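4.2 Changes to the Work at the Brirneck Site

The Brirneck site of Girard, a contract catering firm, washes and sorts tableware for day care centers and school kitchens. Before the Hidov system was brought in, sorting was done by hand along one bench, and each worker was responsible for a cart from start to finish. We interviewed 20 employees during the first months of use and observed both the morning and the late shift. Figure 3 shows the kind of handling task involved, with a red cup held by its rim over a stack of nested bowls.

Most of those interviewed said that the physical load had gone down. Reaching and lifting were named less often as sources of strain than in the earlier survey. At the same time, 71 percent said that they now spent more of the shift watching and waiting, and several described this as more tiring than the sorting it replaced.

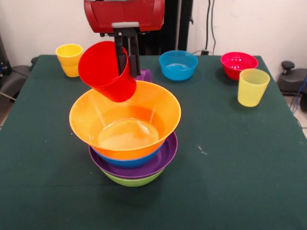 Figure 3. Gripper holding a cup above four nested bowls, with other cups and bowls on the table.

The second change concerns who decides. Under the old arrangement a worker who saw a badly nested stack would take it apart and rebuild it without asking anyone. Under the new one, the same worker must first pause the arm and enter a reason on the panel. Workers on the late shift recorded 300 such pauses in July, and 30 of them carried no reason at all. Supervisors read the blank entries as carelessness. The workers told us that the list of reasons did not fit what they had seen.

Job titles and pay grades were left as they were. Training was given by the supplier on a Saturday and covered safety and restart procedures, but left out how stacking rules were set. We return to this gap in Section 5, where the Altow site offers a useful contrast.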